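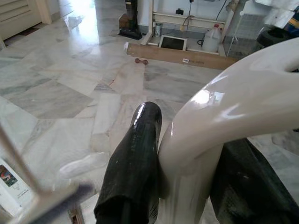
## 4. Setting up the drip timer

I've got the Vimard timer on my tomato beds and I love it (my old one leaked all summer!), so these steps are how I do mine.

1. Shut off the spigot and screw the timer on by hand. No wrench!
2. Pop in the batteries, then hold SET till the clock blinks.
3. Pick a start time. I go with 5:45, written 545 on the little screen.
4. Open the spigot all the way and press RUN.

**Note:** My tank holds almost 400 gallons, and that gets me well into September.

**Caution:** Bring the timer indoors before the first freeze. I cracked one that way.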